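Looking After a Wooden Cutting Board

Most boards that get thrown out could have been kept going for years with a little oil and a sheet of sandpaper.
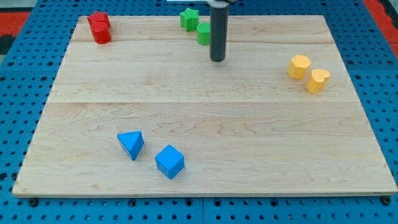

Wash a wooden board by hand, both sides, with hot water and ordinary dish soap. Never put it in the dishwasher and don't leave it sitting in the sink. Wood swells across the grain when it takes up water and shrinks again as it dries, and if one face gets wetter than the other the board will cup. Boards glued up from several planks, with seams running the same way as the grain like the pale one shown, are the ones to watch. Run a fingernail along each seam once in a while. If it catches, the joint is starting to open and the board needs to dry out fully before you do anything else to it.

Drying
Wipe it with a towel and stand it on its long edge so air reaches both faces. A dish rack is fine. Don't lean it against the stove or a radiator. January is the worst month for boards in our house, when the heat runs all day and the air is dry. I oil more often then.

Oiling
Use food-grade mineral oil from the drugstore. Olive oil and other cooking oils go sticky and start to smell. Warm the bottle in a bowl of hot water, pour on a puddle, and spread it with a rag. Do the edges and the end grain too. The end grain will take the most. Leave it overnight and wipe off whatever is still on the surface in the morning. A new board wants 2 coats before its first use. After that, once a month, or whenever water stops beading.

Smells and stains
Coarse salt and half a lemon will take out onion and most garlic. Scrub, wait five minutes, rinse. Beet stains fade by themselves. For dark spots that look like mildew, sand them out. If they go deeper than the surface, stop using the board for food.

Sanding
Start with 120 grit, always along the grain, then 220. Wipe the board with a damp cloth, let it dry, and go over it once more lightly with the 220 to take down the fuzz. Oil it the same day. A flat board takes around 70 minutes by hand, less with a sander.

Open seams
Darnell Alcantara, who taught me to glue boards, works waterproof wood glue into the crack with a strip of thin card, clamps it, and leaves it a full day. Scrape off the squeeze-out while it is still rubbery. If the crack runs the whole length, it is better to split the board apart, plane both edges, and glue it again.

Store boards upright, with a gap between them.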